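Search this site Enter your keywords

Trelach Village Hall and Green — minutes of the December meeting 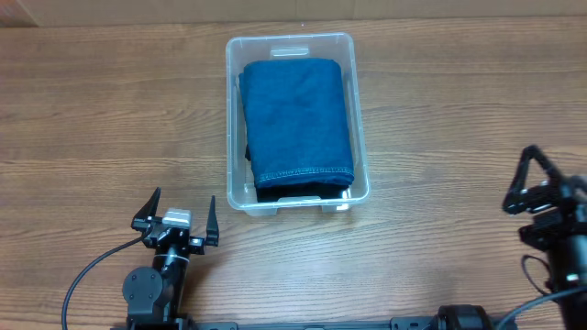 The meeting opened at 7.30 pm. Parisa Khosravi took the chair. Apologies were received from the Ero Lane allotment holders.

1. Minutes of the last meeting
Agreed, with one correction. The gate quote under item 5 should have read £679 and did not include VAT. Signed by the chair.

2. Matters arising
The drain by the lower car park has been rodded and is running. The county will not adopt the footpath behind Akbari Court, so the hall stays liable for the surface. The overhanging ash was cut back in autumn.

3. Hall roof
Two quotes are in for the north slope. Indska Roofing can start in spring but want a deposit of £3,000 first. The other firm will not say when it could start. It was felt the deposit was high. Parisa to ask whether it can be paid in two parts — decision held over.

4. Winter clothes swap
To run in the small room as last year, doors at 10 am. Clean items only, folded, no shoes. Anything left at the end goes to the charity shop in Trelach. Posters to go up at the bus shelter and the surgery.

5. Hire charges
A full day stays at £100 for residents. A proposal to charge extra for use of the kitchen was put and lost by 4 votes to three. The booking form still shows the old rates and needs changing.

6. Green
Moles again at the cricket end. No action until the ground dries out. A request for a second dog bin was passed to the parish council.

7. Any other business
The piano needs tuning. The spare key for the side door is still missing — anyone who has it please return it to Parisa.

The meeting closed at 8.50 pm.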